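Open Day FAQ - Endthorpe Robot Workshop
Updated Thursday morning. Will keep adding as questions come in

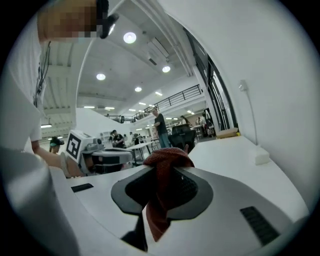 Galli is our cloth handling project and it's what most of you are asking about, so it goes first. The demo is fabric: picking up, spreading, folding, sorting. Visitors come up to the table one at a time, everyone else watches from the floor. Expect soft stuff like the rust-red knit cloth bunched on the dark pad, one of our harder ones to fold. The square black-and-white marker on the front of the gray-and-white unit is for locating it, please don't cover it with your hand or a coat. Demo runs 20 minutes, then questions.

When is it?
April, a Thursday. Doors at 1 pm, last demo starts 4:30. The exact date is in your booking email. If you don't have a booking email you don't have a booking, sorry, see below.

Do I need to book?
Yes. 127 places over the whole afternoon and no door list this time. Booking form is on the Endthorpe site under Visits. One form per person, kids included. If the form says full, join the waitlist, people drop out all week.

What does it cost?
Free.

How big are the groups?
Max 26 per demo. Last year we let in more and the back row saw nothing but jackets.

Can I pick my time slot?
You can ask. Put first and second choice in the form. We try. Early slots go fast, the 3 pm one is usually the easiest to get into.

Where do I go when I arrive?
Main entrance, sign in at the desk, get a sticker. Then straight through to the main room. Follow the green tape on the floor. Don't go up to the mezzanine without one of us, there are people working up there and it's not part of the tour.

Is it OK for children?
8 and up for the demo. Under 16 need an adult with them the whole time, not just in the building. Strollers can stay by the sign in desk. It's a working room with cables and moving parts so please hold on to small hands.

Can I touch the robot?
When you're asked to, yes. Otherwise no. You can touch all the fabric you want, there's a bin of it on the side table.

Can I bring my own cloth for it to try?
Yes! People love this part. Rules:
Clean and dry.
Bath towel size or smaller.
No pins, buttons, zippers or sequins.
No fringe (it gets caught, we've tried).
Nothing you'd be sad about. We're careful but we don't replace things.
One item each, and hand it over before the demo starts so we can line them up.

Will it fold my shirt?
Maybe. T-shirts are hit and miss, dress shirts no. Dish towels are its best event.

What happens if it gets it wrong?
Then it gets it wrong and we start again. It's research, so you'll see drops and half folds and some waiting about while somebody restarts the software. If you want a slick show this isn't teh one.

What's Ustel?
The head-worn kit. The person giving the demo wears it while they work. There's a spare for visitors to try on after the last slot, if there's time. Glasses fit under it, big hair clips don't.

What's Zekero then?
The software that takes what was recorded and turns it into something the robot can practice from. There's a screen where you can watch that happen, ask us to slow it down, it goes by fast. No, Zekero is not for sale and no there isn't a download. Please stop emailing about the download.

Is there recording going on?
Yes, during every demo. Signs at the door. If you don't want to be in it tell us at sign in, you get a yellow sticker and a spot to stand where you're out of view. Faces get blurred before anything is shared outside the team.

Can I take pictures?
Phones fine, no flash. Flash throws off the cameras. No tripods, no room for them. Ask before you photograph other visitors, espesially kids.

How loud / bright is it?
Not very loud. Fans, some motor whine, people talking. It is bright though, ceiling lights are all on and the walls are white. Bring a cap or tinted glasses if that bothers you. 1 pm slot is the quietest.

Wheelchair access?
Step free from the parking lot to the demo table. Accessible restroom next to sign in. The tabletop is standing height so tell us ahead and we'll hold a spot at the side with a clear view. A few folding chairs if you need to sit, just ask.

Parking?
29 spaces, shared with the building next door. Fills up by lunch. Street parking on the hill side is free after 2. Bikes can lock to the rail out front, not the ramp please.

Food?
Coffee and water in the entry. No food or open drinks in the main room. Sandwich place across the road closes at 3.

Can I bring a school group?
Not on open day. Group visits are separate, mornings only, use the Groups form. Tell us ages and numbers and whether you want the fabric session or the short talk.

I work in a laundry / hotel / clothing shop, is there someone I can talk to?
Yes please. Say so on the form. We want to hear what's a pain to fold and why. Bring samples if you can (same rules as above, except bigger sizes are ok for you, just warn us).

Are you hiring?
Not right now. Jobs get posted on the site when there are any.

I booked but can't come
Use the cancel link in the email so somebody else gets the place. Even an hour before helps.

I'm running late
10 minutes is fine. After that you go into the next demo with space, can't promise which.

Something I lost last year?
One gray glove, one kids water bottle and an umbrella still in the box at sign in. Going to donation after this open day.

Still have a question?
Contact form, pick Open Day from the menu or it ends up in the wrong inbox. We answer at the end of the day mostly.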